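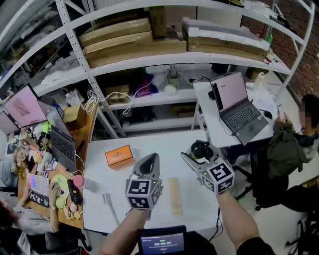

Dorin Barbu has walked in the Kirndale Salt Procession since he was a boy, first as one of the children who lead the mules, then as a carrier, and for the past several years as the person who decides where everybody goes. The procession takes place on the last Saturday in August and remembers the arrival of the salt carriers in the town 375 years ago, after a winter in which the pass had been closed and the meat had spoiled in the cellars.

We met on Thu 14 October in the upstairs room where the procession company keeps its costumes. The season was over and most of the cloaks had come back from the wash. Barbu was sorting shoes into pairs and carried on doing so while he talked.

I asked him first how much of the story is true.

"The carriers are true," he said. "They are in the parish book, with what they were paid and what they ate. They had bread, onions and a lot of beer. The snow is true as well, because the priest complains of it for a page and a half. The speech at the gate is not true. A schoolmaster wrote that, much later, and he wanted it to rhyme."

The speech is still given. The head carrier knocks at the lower gate and is asked his business, and he replies in twelve-syllable lines that most people in the crowd can say along with him. Barbu said there had been an attempt to replace it with a plainer text taken from the parish book. It was tried for one year.

"People came up to my mother in the shop," he said. "They did not shout. They said they had missed the speech. We put it back."

The procession in its present form has 87 walkers, not including the musicians. They are divided into carriers, guards, townspeople and the children with the mules. The carriers are the largest group and the hardest to fill. Each one has a pack frame on his or her back with a filled sack roped to it, and the route runs uphill from the lower gate to the market square.

"In my father's time they carried real salt," Barbu said. "Then it rained one year and the salt drew the water and the sacks got heavier all the way up. Two men had to sit down. Now it is sawdust with a bit of sand at the bottom, so that it hangs properly. If you fill it with only sawdust it bounces, and a sack of salt doesn't bounce."

He is particular about that sort of thing. He showed me the knot used to fix the sack to the frame, which he learned from an old carter in Harju, a village on the far side of the pass. The carter had used it for firewood. Whether the salt carriers tied it the same way is not recorded, but Barbu thinks it likely, since the frames kept in the museum at Calta show wear in the places where that knot would rub.

The women's costumes have changed more than anything else during his time. When he started, the townswomen wore white aprons and laced bodices in bright red, which had been bought together from a theatre that was closing. They looked well in photographs. They also belonged to an opera and to another century. The company began replacing them one at a time, in brown and grey wool and undyed linen, and there was some bad feeling about it.

"I understand that," he said. "You have worn red since you were sixteen and somebody gives you a brown skirt and tells you that you are a tanner's wife. We kept the red ones. They come out for the dance in the evening, where nobody is pretending to be anyone."

I asked whether the company had ever employed a historian.

"We ask one. There is a difference in the price." The person they ask works at the archive in Calta and answers by letter, often at length. Her most recent letter dealt with hats. The guards had been wearing a broad hat with a feather, and she could find no sign that a town this size would have paid for feathers. The guards kept the hats and took off the feathers, all except their captain, who said he would hand his in when the company could prove he had not bought it himself.

The route has also been a matter of argument. It used to pass through Tanners' Lane, which is steep and narrow and was certainly the way the carriers came. When the lane was repaved with smooth stone, the mules would not go up it. Barbu tried it with one mule early on a Sunday morning, with sacking laid down, and then without. The procession now goes around by the church. It adds 10 minutes and gives the drummers somewhere level to turn, and he admits that the crowd sees more than it did before.

The mules come from Bavov, where there is still a family that works them in the forest. There are 3 of them. The oldest has done the walk so often that the children leading her are mostly there to be led. Barbu spoke about the mules for longer than about anything else, including what they will and will not tolerate (trumpets, yes; umbrellas, no) and the need to walk them past the sausage stall the evening before, with the grill lit, so that it is not new to them on the day.

Rehearsals begin in spring, out of doors when the weather allows. The carriers practise with half-filled sacks and move on to full ones a few weeks before the procession. The guards practise very little, in his view, and rely on their boots to make an impression. The children have a single rehearsal because he has found that with two they get bored and start improving their parts.

New walkers are taken on over the winter. Anyone who lives in the valley may ask, and nobody is tested, although would-be carriers are asked to walk the route once with a frame on. A few change their minds at the church. They are offered a place among the townspeople, where the main requirement is to look hungry until the gate opens and pleased afterwards.

"The second part they can all do," he said. "It's the hungry part. They have just had lunch, most of them. I tell them to think about the queue at the post office."

I wondered if he worried about the procession becoming a thing put on for visitors. The car park below the gate was full this August and the overflow field was opened for the first time.

He finished tying a pair of shoes together by the laces before he answered. "We have always had visitors. The people from Harju came over on foot when my grandfather walked. What I would not like is for it to be moved. We have been asked to do it in July as well, and to do a short version for a trade fair, without the hill. I said no to the short version. If you take off the hill, they have not brought the salt from anywhere."

The July request he is less sure about. A second date would pay for new frames, and the old ones are being held together with glue and wire. On the other side, the hay is still being brought in, and a good number of carriers would be missing. The company will discuss it at its winter meeting. Barbu expects the discussion to be long and says he will vote against, but not very hard.

He has picked out a successor, or thinks he has, and would not say who it was. He plans to go back to carrying for as many years as his knees allow. From the front, he explained, the organiser sees only the next corner and whether the gap behind the drummers is too big. He has not heard the speech at the gate from start to finish for a long time, because during the second verse he has to go and turn the mules.

Before I left he asked me my shoe size and wrote it down on the back of the list.

Related

The parish book of Kirndale: what the carriers ate
Working mules in the forest at Bavov
Museum visit: pack frames and sledges at Calta
Over the pass on foot from Harju
Sewing group: linen shirts, winter dates
Photographs from this year's procession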